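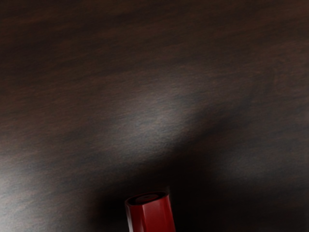
Wrist view in sim, red part at the bottom, dark wood table. 10/22/26

So I've spent most of this week fighting with a shadow.

Quick recap if you skipped the September posts. Lernus is the little planning and perception stack I've been building at night, and the current job is boring on paper: find the red part on the table, figure out which way it's pointing, hand a grasp pose to the planner. I do nearly all of it in simulation, and then Shiyu Liao tries it on the real arm over at Bandcombe when she has a free afternoon.

The old table in the sim was flat light gray and everything worked great on it. Of course it did! A red thing on a gray thing is about as easy as vision gets. Shiyu kept telling me I was grading my own homework, so I finally swapped in a dark wood with a satin finish, turned up the reflections, and moved the light so the part throws a big soft shadow. You can see how far that shadow runs up and to the right before it fades into the grain. I was pretty pleased with how it looked. Then I ran the test set and the pose error went through the roof.

My first guess was the color mask, because it's always the color mask. I wrote it two years ago and it's held together with hope. But the mask was fine on the body. The red is so saturated that even the darker facet comes through clean. What it was losing was the end face. That face is almost black, and with black shadow right behind it, the only thing separating the two is a skinny red rim. Along the near edge the rim is easy to pick up. On the far edge it gets so thin that my cleanup step (erode, then dilate, the usual) was wiping it out completely. So the fitter got a red blob with no top on it, decided the part was shorter than it is, and put the grasp too low.

Once I saw that I felt dumb for about a minute and then kind of excited, because it's a fixable problem.

I tried three things. The first was just dropping the erode step, which brought the rim back and also brought in a pile of speckle from the wood, since there's enough reddish brown in that grain to fool a sloppy threshold. The second was asking Ruoxi Yan, who told me to stop masking and fit to edges. The creases between the facets are crisp even when the table behind them is mush, and so is the near side of the rim. She was right and I should have asked her first.

So the third thing, the one I kept, is a mix. The mask gives a rough region, then an edge fit runs inside a slightly fattened version of it. The long creases give me the axis, the near rim gives me the end, and the far rim is a bonus if it shows up. I rendered 324 test views with the light moved around, and after the change only six of them came back with a bad pose. Before it was so many that I stopped the run early and went to make dinner.

The six leftovers are all views like the one up top, where only the end of the part pokes into view. There just isn't much crease to work with! I could keep tuning, but I think the better answer is in the planner: if the visible length is too short, back the wrist up and look again before committing to anything. Yesenia Zapata has a look-again behavior in Skateo that does pretty much this, and she said I can steal it as long as I write the tests. Fair trade.

One annoying side effect. The edge fit is slower, and my loop was already tight. I had it searching over 3,000 candidate poses per view, which is silly when the mask has already ruled out most of them. Pruning by axis angle first got the speed back, and I've moved that into its own function so I stop copying it between scripts.

Still on the list: the highlights. The pale patches on the wood slide around when the camera moves, and my tracker thinks they're real features stuck to the table. They haven't broken anything yet, but I don't trust it. If anyone has a trick for throwing those out without a second camera, leave a comment, I'll try it this weekend.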